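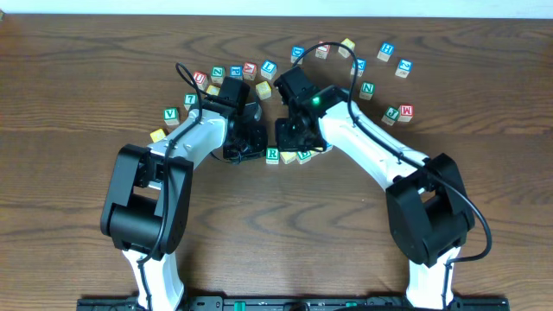

Marlies thought it was scandalous to pay 75 dollars for an alphabet that couldn't manage the whole alphabet, and she told Engelbert so before he had his boots off.

"It's second-hand," said Engelbert. "You expect some wear."

"Wear is a chewed corner. This is a language with bits missing."

He had bought the blocks for the grandchild, who was due in July and would not be spelling anything for some time. Meanwhile they lived on the table, red letters and blue letters and green and yellow, and the two of them ate dinner off their laps.

It was Marlies who started it. She came down one morning and left him BINS by the kettle. He took the bins out. By evening she had found DID at her place, which she considered smug, and also a waste of a D.

After that they hardly spoke. It was the most agreeable month of the marriage. Arguments had to be short, and if you wanted a vowel you had to take it out of the other person's last remark. She dismantled his SORRY to make ROT, and he admired the economy.

When their daughter rang to ask if they'd settled on a colour for the nursery, Engelbert said he'd have to check with her mother. He went to the table, and stood there for a while, looking for a second L.

"Blue," he said finally. "No, hang on. Red."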